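Lundden Two-Arm Kit: Set-Up Guide
Part 4: Your first shirt

By now both arms should be bolted down, wired up and answering to the Lundden app. If one of them is still sulking, go back to Part 3 and redo the homing, then come and find me here. I'm Tormod Nygård, I wrote most of this guide at my own bench, and this is my favorite part of the whole kit. Cloth!

Before you start

Give yourself a clear table and a plain cotton T-shirt. I like a light color with no big print on the front. Leave the hoodies for later (zippers are a whole other chapter).

CAUTION: Keep your hands off the table whenever the app shows the green bar. The arms are small but they pinch, and I've got the blood blister to prove it.

1. Tape the fingers. Bare plastic slides right off a T-shirt, so wrap each finger in the blue tape, starting low and working toward the tip. Pull it snug as you go. A few wrinkles won't hurt anything, but a loose end will catch on the fabric and drive you nuts. 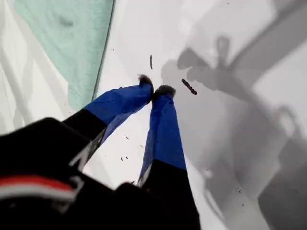
Once that's done, open the Fingers tab and press Close. You want the tips to meet evenly, without one riding up over the other. If they cross, loosen the finger screw a quarter turn, nudge it over and try again. It took me three tries the first time, and I designed the thing.

2. Set the speed. The app ships at 600, which is way too brisk for a beginner. Drop it to 46 for now. You'll be bored, and that's fine, you can creep back up when you trust it.

3. Lay out the shirt between the arms, collar pointing away from you. It doesn't need to be perfectly square. I used to fuss over this with a ruler, and all I got for it was a sore back.
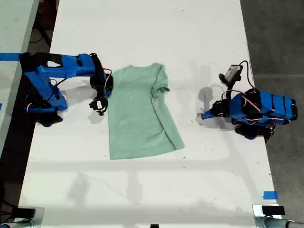 4. Pick the grip. Go to Cloth, then Edge Pinch, and set the force to 26. The slider goes a lot higher, but a hard squeeze leaves little marks in thin cotton. Bring the fingers in low over the edge, close them, and stop there. 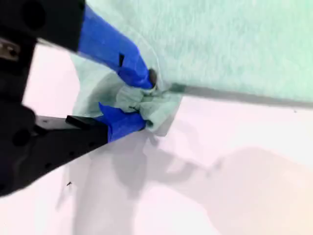
Fig. 4-3. Edge Pinch on a mint-green cloth, fabric gathered between the blue-padded fingers.

NOTE: If the app throws error 466, the fingers closed without feeling any cloth. Lower the wrist a hair and press Retry. No need to home the arm again.

5. Try one arm at a time. Please don't skip this one, even if you're itching to see them work together! 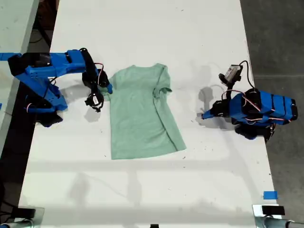 Single-arm mode is under Practice, and it holds the other arm still while you drive. Start with the left, get comfortable, then swap. The parked arm should sit well back from the fabric, the way my right one does, with a good strip of bare white table between its gripper and the sleeve. My left gripper is down by the shoulder, and that's a nice easy place to begin. If your parked arm is any closer than that, use Back Off until it's out of the way.

6. Save your positions. Hit Save Pose for each arm and give them names you'll recognize. Mine were called "test" and "test again" for most of January and I regretted it.

When both poses play back cleanly, turn to Part 5 for the two-handed fold.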